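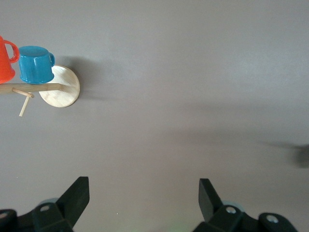 Bench tips: picking fingers, arms and wrist cameras for kitchen stuff

Quick notes, mostly so I stop relearning these. Everything was tried on mugs, pegs, lids and a drawer handle. Small two-finger grippers only. Add to it if you have better.

FINGERS

Slanted blade tips first. They get under a handle when there's hardly any gap, and they go in between two mugs without shoving both. Bad at round smooth bodies. Mug rolls, tip slides up the side, you chase it to the end of the table.

Wide flat pads: the other way round. Great on a mug body, useless on a thin peg lying flat.

If you only print one set, print blades and stick grip tape inside. Tape wears at the tip first. Change it when the corner lifts, don't wait till it comes off in a mug.

Check the finger screws every morning. Quarter turn loose at the mount is a lot of wobble out at the tip. Thread locker, the weak kind. I used the strong kind once and had to drill.

Tips should meet flat when closed on a sheet of paper. Pull the paper. If one corner holds and the rest slides, shim it.

MUGS

Handle or rim, pick one and stay with it for the whole comparison. Half my first set was handle grabs and half was rim grabs and the numbers were no good to anyone.

Enamel type finishes are slippery. Glazed ones too. Slow down the close, then wait a beat before lifting. Lifting while the fingers are still closing is where most of my drops came from.

Start with two mugs of different color. Same color and you'll spend an hour in the footage working out which one it went for.

Don't always start with things upright! Lay the mug stand on its side, hang a mug wherever it lands. Upright is the easy case and every gripper looks good on it. Sideways is where the Divura and the Galton fingers came apart for me, see below.

Wooden stands: sand the peg ends a little if mugs catch. Do it before you start, not halfway thru, or you've got two different stands in your results.

DIVURA VS GALTON

Same arm, same controller, same table, 400 grabs each. Swapped every 29 grabs so neither one got all the fresh tape.

Divura: opens wide, closes slow. Hardly ever knocked the stand. Fingers flex a bit under load, which helped on handles and hurt on pegs. Screw heads are easy to reach with the tool already in your hand.

Galton: quick, stiff, strong. Too strong for thin stuff out of the box, turn the force down to the second setting. Better on pegs. Worse near anything you don't want to bump. Finger swap takes two different hex keys and one of them is always under the table.

I kept the Divura on for mugs, Galton goes back on for lids and the drawer. Not a big difference if your items stand up nicely. Big difference if they don't.

Canpolat fingers fit the Divura mount, by the way. Need a washer.

WRIST CAMERA

Mount it so both fingertips show at the bottom of the view when fully open. If you see only one tip you'll favor that side when you steer. Took me far too long to notice.

Matte table top. Gray is good. Gloss gives you a bright patch that moves with the arm and the auto exposure hunts all day. If you're stuck with a shiny table, a roll of plain matte paper and tape on all four edges.

Lock the exposure. Lock the white balance. Lock focus too if it lets you, set at grabbing distance, and live with the far stuff being soft.

Soft light from two sides. One desk lamp makes hard shadows and the tips vanish into them, esp. black tips. A strip of light tape on the top edge of each finger helps.

Wipe the lens. Yes every time.

Cable: leave a loop at the wrist, zip tie it below the last joint, turn the wrist all the way both directions before you power up. Then do it again after you've tied it.

CONTROLLERS

Tried a game pad, then the Onstead hand controller. Game pad is fine for straight down and up. Anything with a twist in it, like backing a mug handle off a peg, I wanted the Onstead. It's heavier and the trigger is stiff, so take breaks. My best runs are all before lunch.

Set the dead zone bigger than you think. Drift of a hair at the thumb and the arm creeps while you're reading the screen.

Map the open button somewhere you can't hit by accident. I lost a mug to that one.

Save your settings under a name that says what they are. "new2" means nothing in January.

KEEPING SCORE

Write down misses as you go, on paper, next to the arm. Three columns: grabbed, dropped, bumped something else. Bumped is the one people leave out and it's the one that tells the grippers apart.

Reset the items differently each time. Turn the stand, swap mug positions, move it into a corner. I drew 169 start positions on a grid and pulled them from a bowl. Overkill maybe, but I stopped putting things back in my favorite spot.

Keep the middle of the table clear so there's room to set things down. Put spare parts in a box, not at the edge of the work area where an elbow joint can find them.

ODDS AND ENDS

Rubber mat under the arm base if the table hums.

Grip tape backing goes in the bin straight away, it sticks to evrything.

Spare finger screws in a lidded jar, labeled with the size.

Still to try: softer pads behind the blade tips, and a lower mount for the camera. Will add when done.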